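给 Reinhold Ruppert 的四月进展小结(Gretness 项目,织物整理部分)

Reinhold 您好,赶在下午三点的会之前先发一版,格式来不及弄了,见谅。完整表格 Sieglinde Fuchs 月底统一寄。这份只讲四件事:布料整理做到哪,场地怎么样,钱花在哪,下个月要什么。

先说结论:叠布和理床这一块基本跟上计划,毛巾类略慢,衬衫类还没正式开始。床区、桌区都在用。
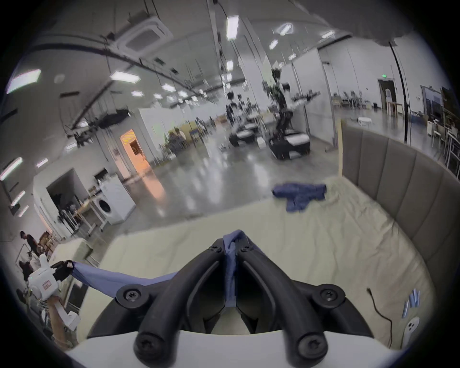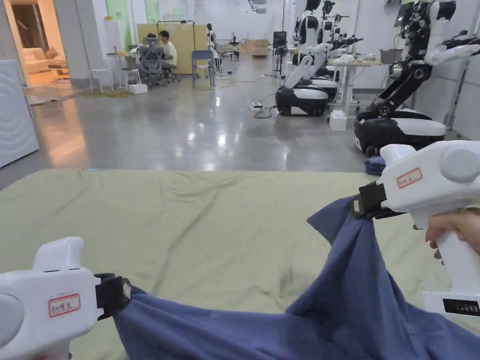 大厅内的蓝色布料整理练习,前一张在床区,后一张在铺了橄榄绿布的桌区。

一、本期做了什么

计划里写的是四类动作:拉平、对角拎起、对折、叠放。前两类完成,对折做了大半,叠放刚起头。

累计有效记录 1,670 条,本期目标 3,000 条是到季末的数,不是四月的数,上次邮件里我写得不清楚,Bernd Kohlhase 问过,这里更正一下。照现在的速度季末能到,前提是场地不再停。

拉平:问题最少。两手各夹一端,往两边带,布条绷直就算完成。窄的、拧成一股的布比较麻烦,要先找到边才能展开,新手常常夹在中间就开始拉,越拉越皱。后来加了一条规定,先抖开再夹,规定贴在床头那边的墙上了。

对角拎起:桌区做得多。布团在桌上,先找角,再找对面的角。厚一点的毛巾类布料下坠厉害,中间兜成一大块,两个角拎住了也看不出是方的。Canan Canpolat 建议拎起来以后停一下,等布不晃了再放,试了,后面对折确实顺一些。已写进操作说明第二版。

对折:边对边的误差还是偏大。我们自己定的合格线是两条边错开不超过 6 厘米,这个标准很松了,毛巾类仍有一部分过不了。床单类没测,太大,一个人弄不了,先放着。

叠放:只做了小件。叠好摞起来容易歪,歪了就塌,塌了又得从头来。时间都花在这上面了。下期会把摞的高度先降下来,练熟再加。

二、材料

布料是 Plitum 供的,分三批到。第一批颜色偏深,第二批浅一些,都是蓝的。本来订单里要求有花色和条纹,对方说缺货,先拿单色顶上。单色的好处是便宜、好补;坏处是正反面分不清,做"翻面"那一项时得靠缝边来认。花色那批说是下个月补,已经催过两次。

布用久了会变软、起毛,手感和新的差很多。现在每块布都登记了启用的周次,用满 24 次就换下来清洗,洗过的单独放一筐,不跟新的混。这条以前没执行,四月才开始,所以前面的记录里新旧是混的,写报告时请留意,我会在数据说明里标出来。

床上用品:奶油色的床单继续用,皱了就重铺,不熨。熨过两回,太费时间,而且铺上去坐一下又皱了。桌上那块橄榄绿的布也一样,只要求大体铺满,有折痕不管。Sieglinde 问过要不要统一换成平整的桌板,我的意见是不换。家里的床和沙发本来就不平,练的就是这个。

三、场地

场地还是原来的大厅,水泥地,灯够亮。灰色软包床头那张床位置没动。桌区离床区不远,走几步就到,人员轮换方便。

地面反光的事上次提过。灯全开的时候地上一道一道亮的,看久了眼睛累。Özkan 那边来看过,报了两个方案:一是铺哑光地垫,二是换灯罩。地垫便宜,但是绊脚;灯罩贵,要停工两天。我倾向先在桌子周围铺一小块试试,不行再说。需要您点头。

停工情况:四月因为检修配电停过一次,一个上午。人都来了,后来改做整理登记表,不算白跑。

床上东西要收。小件、线什么的,做完一轮顺手放床上,下一轮忘了拿,铺布的时候就压在底下。已经说过了,每轮开始前清一遍。这条执行得一般,还在盯。

四、人员

现在固定排班的有 Po-yen Fung 负责的一组和 Canan 负责的一组,上午下午对调。Po-yen 那组床区熟,Canan 那组桌区熟,本期末开始交叉,刚换过去头几天速度掉了一截,正常,现在差不多回来了。

新人培训从一天半压到一天。原来的半天讲解没什么人记得住,改成边做边讲。讲义精简成一页,贴在登记台。

手酸的反映比较多,尤其是下午班。握着手柄一直举着布,时间长了确实累。现在改成做二十五分钟休息五分钟,计时器用 Unau 的那个小的,声音太大,下次买别的。

五、经费

总体没超。材料一项花得比预想快,主要是第二批布的运费,Plitum 分批发货,运费就收了几回。已经跟他们谈了,后面合并发。清洗费是新增的,原预算里没有这一项,暂时从杂项里出,下次调整预算时想单独列出来。

场地费按月付,无变化。地面处理的钱还没动。

发票 Sieglinde 那边缺一张,是四月初买收纳筐的,我再找找,找不到就请店里补开。

六、没做完的、有风险的

衬衫类没开始。原因是样衣没定:带扣的还是不带扣的,长袖还是短袖,几个人意见不一样。Bernd 倾向先做短袖无扣,简单。我同意,但合同附件里写的是"日常衬衫",没说清楚,想请您确认一下这么理解行不行。这件事拖着,后面的排期都定不下来。

对折合格率如果下个月中还上不来,要考虑把毛巾类拆成厚薄两组分别算。分开算数字会好看一点,但我不想光为了数字好看,所以先提出来,您看怎么处里。

记录表有重复编号,交接班的时候两边都从同一个号往下写。已经查出来一部分,剩下的这周对完。编号改成组别加流水号,以后不会撞。

七、下个月

对折继续,重点放毛巾类。
叠放降低高度,先求稳。
花色布到货后马上换一半进去。
翻面那一项重新写说明,现在这版没人看得懂。
衬衫类等您回复,样衣最快一周能备齐。
地垫试铺,位置就在桌区。

需要您这边定的:衬衫的范围,地面方案,清洗费能不能单列。前两个急,最好月底前给个话,邮件里回一句就行。

附件是登记表的截取和操作说明第二版,第二版里第四页有个步骤顺序写反了,先抖开再夹,不是先夹再抖,打印前请改一下,我这边改好的版本晚点再传。

先这样,要进会了。

抄送:Sieglinde Fuchs,Bernd Kohlhase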